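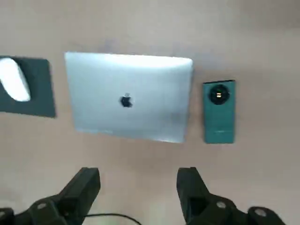
Tabletop manipulation practice
By Elin Eynon. Last revised in August

Tabletop manipulation practice is the loose body of rules, house standards and inherited habits that governs robot arms working over a table. It covers how the arms are mounted, how the surface is prepared, what may be left on it, and what gets written down afterward. Little of it has the force of law. Most of it has the force of a laminated sheet taped to a cabinet, which in many labs is the stronger of the two.

Origins

General safety rules for industrial robots were written with large machines in mind, the kind that live behind fences and lift car doors. Small arms that pick up phones and computer mice fell into the gap. Early users borrowed what they liked from the industrial rules and ignored the chapters on fencing.

The first house standard to travel much beyond its own house was the Haverford sheet, a single page that grew to 2 pages when somebody asked what "clear" meant. The Trirari bench code followed and is longer, chiefly in its definitions. Nistex publishes a checklist drawn from both, and the two camps agree that it misquotes them.

Surface and objects

The Haverford sheet asks for a plain, matte surface in a single color. Glossy tops throw glare into cameras, and patterned ones give vision software something to have opinions about. Scuffs are allowed. Trirari wants scuffs recorded, a rule widely admired and rarely followed.

Objects should be set apart with bare table between them, so that open fingers can come down on either side of one without nudging its neighbor. Flat items are treated as a class of their own. A closed laptop or a phone lying on its back panel or its screen offers very little to grip, and both codes advise trying such items at low speed first. Personal devices are discouraged as test objects. The rule is older than most of the devices it is now broken with.

Mounting and cables

Where two arms share a table, their bases are fixed to plates along the same edge, far enough apart to leave open working space between them. The reach of the arms will usually overlap, and the codes require that the shared region be known to whoever is running the session. Marking it with tape is optional. Arguing about the tape is customary.

Cables take up more of the Trirari code than any other subject. A wrist cable needs enough slack for the full turn of the joint, yet a generous loop will sooner or later wander into the work area and be picked up with great confidence. The usual advice is to move each arm slowly through its whole range before a session and watch the cable, not the gripper. Connectors should not bear the weight of the cable hanging from them.

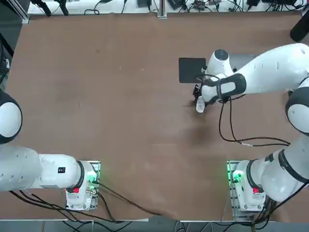
Stop controls must be reachable without leaning across the table. Indicator lights on a base are to be read according to the maker's manual, as green does not mean the same thing to every manufacturer — a point the Nistex checklist makes in capital letters.

Records

Each attempt is logged, including the dull ones. Trurnetti, whose log template is the most copied, keeps separate fields for a failed grasp and an abandoned one. In one of its own logs, 3,163 attempts were entered and the "notes" field was filled in twice. Later versions of the template made the field smaller.

Criticism

Critics say the codes describe a tidy bench that exists mainly on inspection mornings. Supporters reply that this is what a standard is for. Both sides continue to store equipment along the far edge of the table.

Corrections: write to the Bench Practice desk, care of Elin Eynon | Copyright Bench Practice Reference | Back to top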